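Zellby Allotment Association
Minutes of the March meeting, held in the hut at 7.30

Chair: Cecilia Kwofie. Minutes: Nele Mulder. Apologies were received from the Afolabi family.

1. Previous minutes
Agreed and signed, with one correction: the broken tap is on the Sinska Lane side.

2. Water
The tap has been mended. The bill came to £154, higher than last spring. Members are asked to turn hoses off at the tap as well as at the nozzle.

3. Growing under cover
Cecilia reported on aubergines. Plants sown on a windowsill in February did better than those sown in the greenhouse. Seed will be shared out at the next meeting.
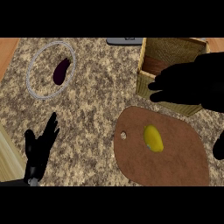 Page last changed: March, 9.40 pm

4. Plot rents
Rent stays at £31 for a full plot. Half plots were discussed at length – no change for now, but Nele will write to the parish to ask if the lower strip can be divided. Two plots are still unpaid and a second letter will go out.

5. Paths and hedges
The hedge by the Dristitz fence is to be cut before the birds start nesting. Wood chip has been promised, nearly 40 bags, but no delivery date yet. It must not be tipped across the gate as it was last year.

6. Summer show
To be held on the green again. The classes are as before, with a new one for a single aubergine, to be shown with the stem on. Entry forms will be in the hut from May.
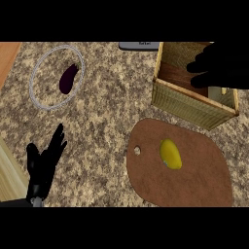

Aubergine, stem on (item 6).

7. Any other business
The shed key is missing from its hook. Whoever has it, please return it to Nele.
The strimmer needs a new cord. Agreed to buy one.

Meeting closed at 8.50.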